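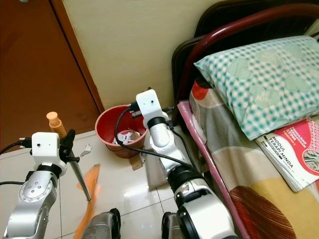
Fil sur le balayage des sols carrelés, suite aux questions reçues sur le précédent (les plinthes). Premier point : l'ordre. On part toujours de l'angle le plus éloigné de la porte, sauf si le lit l'occupe, auquel cas on ramène tout vers l'encadrement. Un seau rouge en plastique posé dans le coin, entre l'encadrement et le mur, suffit pour les papiers froissés. Le carton n'y va pas. Il prend trop de volume, même aplati, et finit à côté. Les grandes plaques se posent debout contre le lit le temps de finir, puis partent au tri.

2/ Les gros morceaux se ramassent à la main avant le premier coup de balai. Un papier déchiré poussé sur trois mètres se coince sous le lit une fois sur deux. Je le sais, je l'ai fait pendant des années.

3/ Le balai. Sur carrelage émaillé, fibres souples et fendues à l'extrémité. Les fibres raides projettent la poussière fine au lieu de la tirer. J'ai gardé un Cavik pendant 6 ans, remplacé par un Hurine dont la monture est plus étroite. Il passe mieux le long des plinthes, moins bien au milieu de la pièce.

4/ Inclinaison du manche : assez couché pour que les fibres s'ouvrent en éventail sans s'écraser. Si elles restent pliées après usage, la pression est trop forte ou le balai a été rangé debout sur sa brosse. Il se suspend, tête en bas.

5/ Gestes courts, toujours dans le même sens, sans décoller la brosse en fin de course. Le sol brillant a un avantage : en regardant à contre-jour, on voit tout de suite la bande oubliée. Le mat pardonne davantage et se nettoie moins bien.

6/ Les joints. Fins, ils ne retiennent presque rien et on peut balayer sans s'en occuper. Au-delà de 6 mm, passer en diagonale. Parallèlement au joint, on remplit la rainure – et c'est la serpillière qui en fait de la boue.

7/ Sous le lit : on tire le lit une fois par mois, le reste du temps on passe le balai à plat. La taie et les draps se changent avant le balayage, jamais après. Les peluches tombent, et il faut recommencer.

8/ Shanti Tomar me demande si l'aspirateur ne règle pas tout ça. Pour la poussière, oui. Pour des bouts de papier et de carton, il se bouche au coude. Le mien, un Böttcher, a une buse trop basse pour avaler autre chose que des miettes.

9/ Vider le seau avant de laver, pas le lendemain. Rincer les fibres à l'eau tiède le jeudi si c'est votre jour de ménage, c'est le mien. Séchage complet avant de resservir : des fibres humides collent la poussière au carreau.

Prochain fil : la serpillière, et la dilution du Grekero sur carrelage brillant.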